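# Two arms, one table: what are your house rules for resetting between runs?

**braleo_bench**, June 1, 2020

Hi all, I've been lurking since January and finally have something to ask. We run two arms over one shared table, and the task right now is opening and closing a little drawer. We're up to 379 runs, and our written rules are still half a page that says "be careful" in several ways.

My boss wants a proper reset procedure before anyone new gets trained. What do you write down? Where do the arms park, who gets to reach in, and does the drawer go back to closed every single time?

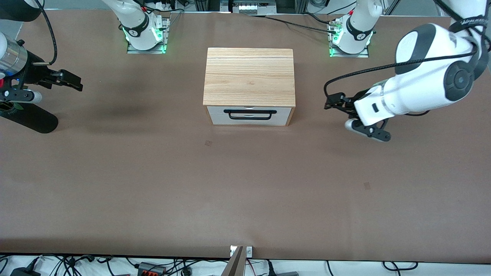

*Our table with the drawer box closed and a gripper on either side.*

I'm also wondering about cables on the floor by the front edge. Do you treat that as part of the safety rules or just housekeeping?

---

**Lalico**

Oh, I have opinions! Reset to closed, always, and write down what "closed" means (ours says pushed in until it stops). We skipped that once and had 236 runs where the drawer started wherever the last person left it, and sorting those out was miserable.

For reaching in, our rule is both arms stopped, one person at the table, and that same person restarts. Don't go by the lights on the bases unless your manual spells out what each color means for your exact setup. Also, mark where the box goes. I see a couple of small dark squares on your tabletop — if those are your position marks, say so in the procedure and say which edge lines up with which.

---

**zusodska_tinker**

just tape the cables down

---

**Mthembu shop floor**

Agree with most of what Lalico said, but I'd put cables in the safety section. Your front edge is where people stand, and I can see a power adapter and a connector block down in that tangle. Ours go in a covered channel, and it's a line on the start-of-shift checklist.

One more for the list: park both grippers well back from the box before anyone touches it, and keep speed low for the first 40 runs after any change to the setup. Your local risk assessment beats anything you read on here, mine included.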